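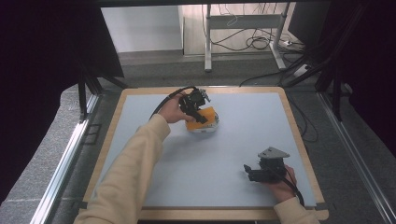 4.2 From port town to culture town: the case of Kemport

Kemport was for most of the last century a town that visitors passed through on the way to the coast. Its river port served the glass works and two paper mills, and the guidebooks we consulted give it a few lines, mostly on the railway connection. After the closing of the larger mill, the town council decided to present Kemport as a place of culture. The present section describes how this decision was received by residents and by visitors, and compares it with Pirklow, where a similar plan was made but with much less money.

The first visible step in Kemport was the opening of the Lekota, a former grain store on the east quay which holds a gallery, a small theater and a hall for 1000 persons. Our interviews show that residents judge the building quite differently depending on where they live. Persons from the quay streets speak of it with pride, and several of them remember the store when it was still in use. Persons from the upper town said more often that the Lekota is meant for guests. One retired crane driver told us that he had been inside only for the toilet during the July market, and that it was a very good toilet.

Visitors had other concerns. Many arrived with the expectation of an old town center, which Kemport does not have, and they were at first disappointed. Those who stayed for a second night were more positive, and they named the river walk and the evening concerts as the main reasons. The walk is not mentioned in the official brochure at all. It was marked with painted stones by a local walking club, and the council has so far neither supported nor removed the marks.

In Pirklow the plan was built on craft. The town has nearly 3000 inhabitants and no building comparable to the Lekota, therefore the organizers opened existing workshops to the public during the summer. Under the name Cledel, 11 workshops agreed to receive guests on fixed afternoons. Somogyi (Dorottya Somogyi, personal communication, 04/04/2024) has pointed out that such visits change the working day of the host more than is usually admitted, and our own observations support this. Hosts prepared in the morning what they wanted to show, and did the ordinary tasks after the guests had left.

We should note one limit of the material. Work done with the hands at a table takes place in a small space, and a guest who stands behind three others sees little of it. Our notes on the workshops are for this reason weaker than our notes on the streets and the concerts, and we used them only where the host confirmed them later.

The two towns differ also in who speaks for the plan. In Kemport it was the council press office, and the older workers appear in its texts mainly as a memory. In Pirklow the hosts spoke for themselves, sometimes against each other. The question of opening hours was still not settled when we finished the interviews, and two hosts had by then left Cledel. The effect of this on the number of overnight stays is treated in Section 4.3.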